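Workshop notebook, April, started just after 4 in the afternoon

Right, the sourdough crock glaze. I said I'd write this up properly and I've been putting it off, so tea in hand, off we go.

The Flena kiln came down to temperature overnight and I opened it this morning. Most of the shelf is lovely! The matt white has gone on smoothly and the lids fit, which after last month is a relief. But the rims are still crawling on the taller crocks. You get a bare patch the size of a thumbnail right where the lid sits, and the glaze beads up either side of it like water on a greasy plate.

I'd blamed the batch of Verbeke frit, and I owe it an apology, as the old bag does exactly the same thing. My next suspect is the wax. I've been slapping it on the lid seats in a hurry and I think it's creeping up over the rim (the brush is far too fat, I know). Two crocks where I forgot the wax completely came out with perfect rims, though of course one of those is now welded to its lid for ever.

Other thought: dust. The tall ones sit on the top rack by the door and they get everything. I wiped half of them with a damp sponge this time and left the others alone, then forgot to mark which was which. So that's a test wasted. Scratch a little S on the foot next time, please, whoever does it, including me.
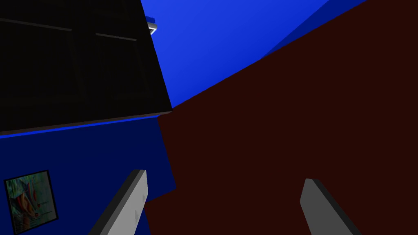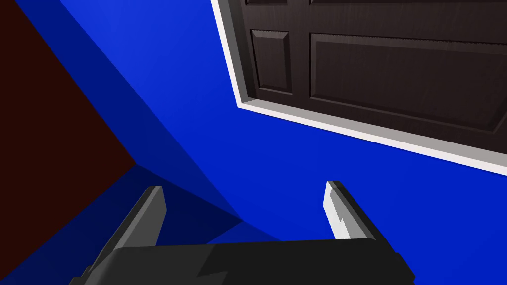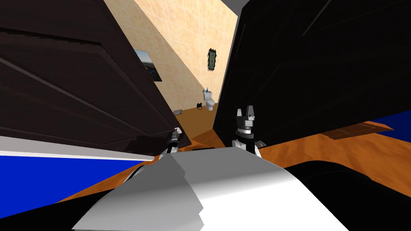
Rendered views, all tilted.

Back to the wax. Plan for the next firing is a small brush, the thinner wax from the Stodholm tin, and leave it to dry until after lunch before any glaze goes near it. I'd also like to try the glaze a bit thinner on the rims. At the moment it's like double cream, and the crocks that crawled worst were the ones I double dipped. I'll let down one jug with 50 ml of water and keep the rest as it is, so at least we have something to compare.

Test pieces for this one: 27 little rim rings, already thrown and bisqued, in the biscuit box under the bench. Don't use them for anything else! They look like scrap but they took me most of an evening.

Bandville order: they want the crocks in the speckled clay as well, and I've said yes to a sample but no more until the rims are sorted. The speckle bleeds through the white rather nicely on the one I tried, sort of oatmealy. It does make the crawling harder to spot, which is tempting, but no.

Also the bottom element is slow again. It got there in the end, and the cones on the lower shelf were barely leaning when the top ones had gone right over. I'll move the rings to the middle shelf and put a fresh cone pack at each end. We're low on cones, so add those to the list with sponges and a decent small brush.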